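678 shares | 2 comments

The sponge drawer, and other small shames

I own too many sponges. There, I've said it. They live under the sink, they live in the bathroom, there's one in the car door that I think came with the car, and last month I found a packet of them behind the bread bin, still sealed. So when July turned grey and wet I decided to get every last one out and give the lot a proper home.

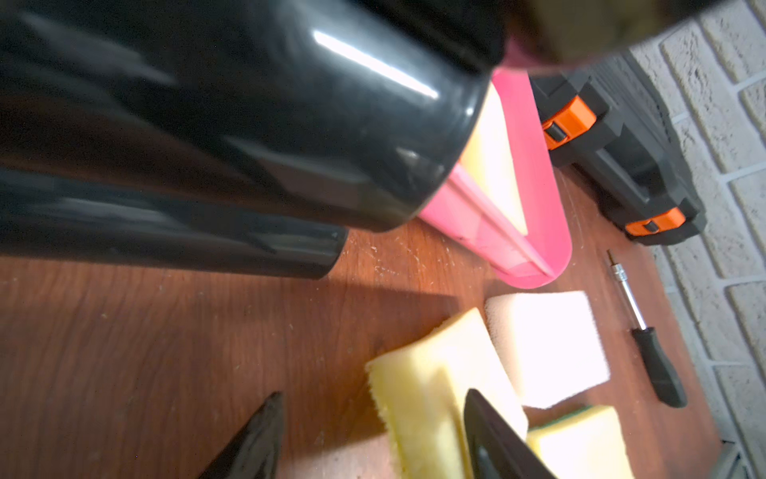 Words by Evanthia Gavalas

I'm a late convert to the sponge holder. For years mine just sat by the tap in its own little puddle, and then a friend in Verley gave me a holder for my birthday (yes, really, and I was thrilled). Pink plastic does it for me – it's cheerful at seven in the morning, and a pale yellow sponge tucked down inside looks almost like pudding. You do have to rinse the holder too, mind. I forgot for a fortnight and I won't describe it.

Then there's the question of what sponges are supposed to live with. My mother kept hers with the shoe polish. My neighbour on Fulloretti Road keeps hers in a biscuit tin with the birthday candles, and she's the tidiest person I know, so what do I know? 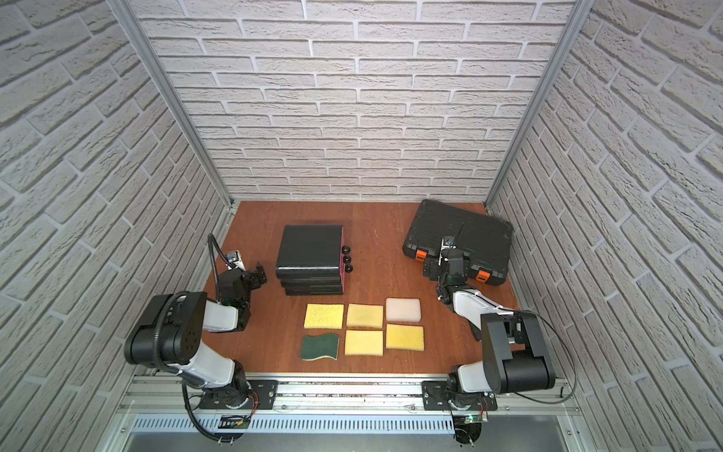

My own rule is that everything comes out before anything goes back. It's slow and it makes a dreadful mess, and I love it. Sponges especially need laying out, or you never get the measure of them: two rows of three on a bare bit of wooden table and suddenly you can see what you've got. A case with orange latches is easier, as you just push it to the back and carry on. Trays I stack. Little balls I never know what to do with, and they generally end up in a mug.

I've stopped buying sponges until Christmas, anyway. The packet from behind the bread bin has gone to my sister.

Related
Hidayat: a very small kitchen with a very big table
Over 1000 buttons and one jam jar
Grorkurel's airing cupboard, revisited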